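03/09/2021 - Iklow base, sim runs

Picked up where the January notes stop. The Iklow base now loads with both arms in the Lunach home set, and the controller is the same build we run on the bench in the shared shop. No hardware changes this time. Changed the arm timeout from 617 to 2000 ms after the planner kept giving up before the wrist had settled.

Also moved the Stasley config files out of my home folder and into the shared one. If your launch script still points at the old path, fix it before you run anything.

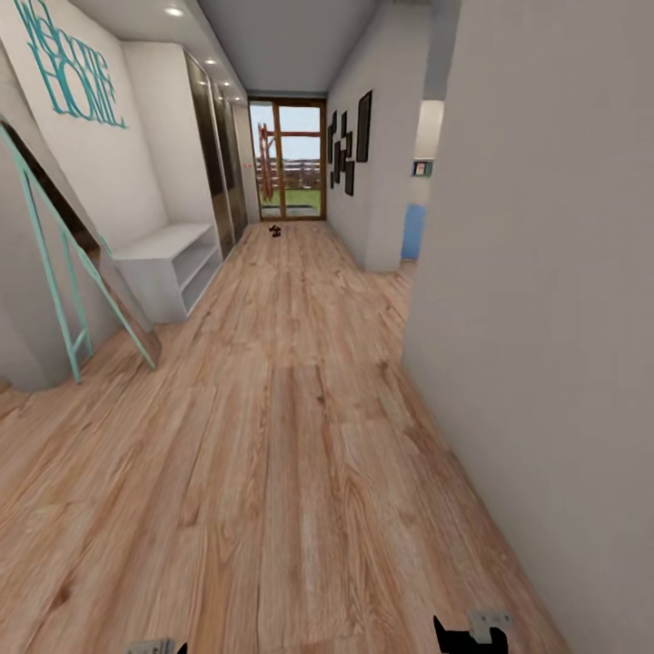 Floor segmentation is still the weak spot in the Cronin node. It likes an even surface, and the planks in this hallway have knots and wavy grain all the way down to the glazed door. The mirrored wardrobe doors on the left are a second problem - I don't trust any depth value off them, so I masked that side by hand for now. The mask is crude and needs redoing if the base turns even a little. Small dark thing on the floor near the door is left unlabeled until I get a closer view of it.

Grip settings for shoes:

- close speed at half of the bench value
- force limit unchanged
- wrist roll free until contact, then locked
- left arm holds an open pose while the right one works

The last item is a stopgap. I want the left arm to plan its own pick, but the two planners still share one collision map and block each other. Tried splitting the map and got worse timing, so I put it back.

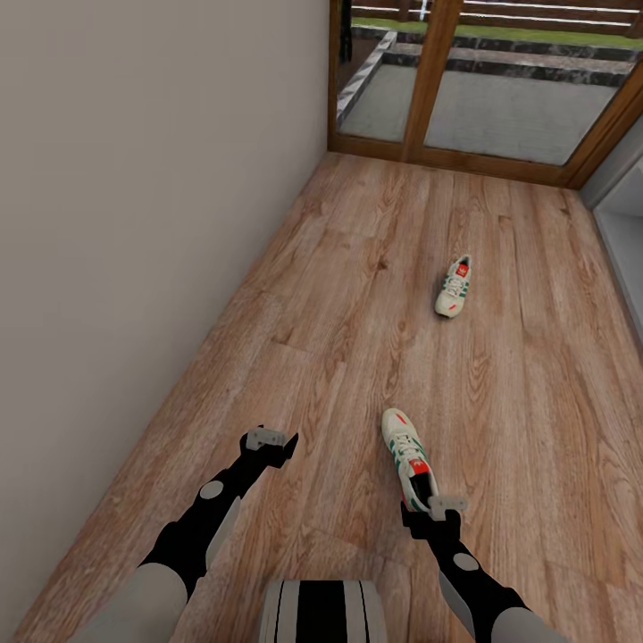

*Right gripper holding one sneaker, its match still on the floor, left gripper open.*

To do: log wrist torque on both arms, redo the mirror mask, try a heel grasp with the roll locked from the start. Bench arm still needs its cable clip replaced before we compare numbers - part is on order.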